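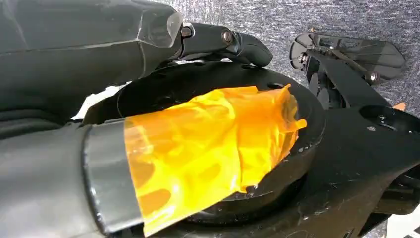 Fouzia Gondal
丸い樹脂部品の縁に貼ってあるポリイミドテープ(オレンジ色で半透明の耐熱テープ)を、糊を残さずに剥がすにはどうすればいいですか。貼ってから4年ほったらかしだった部品で、黒い樹脂の円盤です。端からめくろうとすると細く裂けてしまい、うまく続きません。円盤は再利用するつもりなので、表面を白くしたり傷をつけたりするのは避けたいです。剥がした後に新しいテープを貼り直すときのしわ防止も、あわせて教えてもらえると助かります。

Lobo
先に温めてから、低い角度でゆっくり引いてください。ポリイミドテープの糊はたいていシリコーン系で、古くなると冷えた状態では硬く、フィルムだけが先に裂けます。ドライヤーの温風を手で触って「温かい」と感じる程度まで当て、フィルムを折り返すようにして、ほとんど平らな角度で引きます。真上に引っ張るのが一番裂けやすいやり方です。
裂けてしまったら、その裂け目を追いかけないこと。反対側の端から改めて始めたほうが早いです。端が起こせないときは、プラスチックのヘラか使わなくなったポイントカードの角を使います。カッターの刃は黒い樹脂だと必ず跡が目立つので使わないでください。
ヒートガンは樹脂が変形するのでやめたほうがいいです。ポリイミドのフィルム自体は熱に強いのですが、下の部品はそうとは限りません。
糊が残った場合は次の順で試します。
・剥がしたテープの粘着面を押し当てて、ぺたぺたと取る
・消しゴムで縁から内側に向かって軽くこする
・それでも残る分だけ、イソプロピルアルコールを布に含ませて拭く
アルコールはシリコーン系の糊をあまり溶かしません。ふやけて少し浮くくらいなので、浮いたところを布でこすり取る感じです。シリコーン系用のはがし剤を使えばよく落ちますが、樹脂の種類によっては曇ります。円盤の裏側など見えない場所に少しつけて、一晩置いてから決めてください。アセトンは、ABSやポリスチレンなら表面が溶けます。材質がわからないなら使わないのが無難です。

Fouzia Gondal
ありがとうございます。材質の刻印は見当たりませんでした。アセトンはやめておきます。はがし剤はFlostiaというのが工具棚にあったのですが、これは使えますか。

Lobo
Flostiaは使ったことがないのでわかりません。ラベルの「使用できない材質」の欄にポリカーボネートやABSが書いてあれば、やめておいたほうがいいと思います。

Lurkine
新しく貼るほうについて書きます。
しわになる原因はだいたい、曲面に対してテープの幅が広すぎることです。円盤の縁のように二方向に曲がっているところへ、伸びないフィルムを一枚で貼れば余った分がしわになります。ポリイミドはビニールテープのようには伸びません。引っ張って馴染ませようとしても無駄です。
幅の狭いテープを使って、縁に沿って短く切ったものを少しずつ重ねて貼っていくのがきれいです。面と縁をまたぐ場合は、縁からはみ出した部分に切れ込みを入れて、花びらみたいに一枚ずつ倒します。切れ込みは曲がりがきついところほど細かく入れます。
あと、貼る前に表面の埃を取ってください。黒い部品は白い埃がよく見えますし、半透明のテープなので下に入ると全部透けます。乾いた布で拭くと静電気でまた寄ってくるので、軽く湿らせた布で拭いて、乾くのを待ってすぐ貼ります。
テープを切って手に持っている間に糊面どうしがくっついて、くしゃくしゃになることがあります。そうなったものは広げて使おうとしないで捨てたほうがいいです。広げても折り目が残り、そこから空気が入ります。長く切り出すから起きることで、短く切れば減ります。
値段は幅でだいぶ違います。うちで買っているのは細いものが一巻き500円、広いものは3,000円します。細いほうを2巻き買っておけば円盤の縁くらいなら十分足りるはずです。

Ostasden
ドライヤーで温めて剥がしました。自分はそれだけできれいに取れましたよ。糊も残りませんでした。何のテープだったかは覚えていません。茶色っぽいやつです。

Lobo
茶色っぽいというだけだと、梱包用のテープか、別の耐熱テープかもしれません。糊の種類が違えば残り方も変わるので、質問者さんの参考になるかどうかは微妙なところです。
Lurkineさんの書いている短く切る方法には賛成です。ひとつ足すと、貼った後に指でこするより、綿棒の腹で中心から外へ押していくほうが空気が抜けます。爪を立てるとフィルムに筋がつきます。
それと、穴やねじの近くに貼るなら、穴をふさいでから切り抜くより、最初から穴を避けて貼ったほうが楽です。切り抜こうとすると刃先が下の樹脂に当たります。

Fouzia Gondal
昨日の夜にやってみたので結果を書いておきます。温めてから反対側の端を起こしたら、大部分は一枚で剥がれました。最初に裂いてしまった側だけ細い帯状に残り、そこは温め直しながら3回に分けて取りました。糊は縁の内側の角にだけ残って、テープの粘着面と消しゴムでほとんど取れています。角の奥に少しべたつくところがありますが、上からまた貼るのでそのままにしました。
Flostiaのラベルを見たら、ABSには使用できないと書いてあったので使っていません。
貼り直しは細いテープが届いてからにします。縁には切れ込みを入れる方法でやってみます。

Lurkine
角にべたつきが残っているなら、貼る前に一度湿らせた布で拭いておいてください。置いておく間に埃がつきます。届くまで袋に入れておくだけでもだいぶ違います。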